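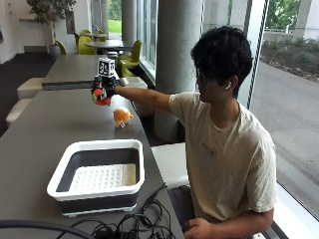

LUKUMAY, May

How to Submit an Entry to the Nuvano Local Reporting Awards

The Nuvano Local Reporting Awards are open to daily and weekly newspapers, online newsrooms and independent reporters. Please read these instructions in full before beginning an entry.

1. Choose a category. Each entry may be submitted in one category only. The judges may move an entry but will not consider it twice.

2. Create an account. Register on the Nesto entry portal using a newsroom email address. Independent reporters may use a personal address. One account may hold several entries.

3. Prepare the work. An entry consists of one article or a series published under a common title. Upload each article as a PDF showing the headline, byline and date of publication. Work behind a paywall must be supplied in full.

4. Write the cover letter. The letter may not exceed 1000 words. It should state how the reporting was done, what records were used and whether any correction was published. Corrections must be attached.

5. Pay the fee. The fee is $51 per entry. Newsrooms with a print circulation under 644 may request a waiver before paying.

6. Submit and confirm. Entries close at 5 p.m. A confirmation number is sent by email. Entries without one have not been received.

Last year the judges read nearly 118 entries. Finalists are notified in writing.

Questions about eligibility should be sent to Shahnaz Mondal, Awards Administrator, through the portal's contact form. Entry materials are not returned.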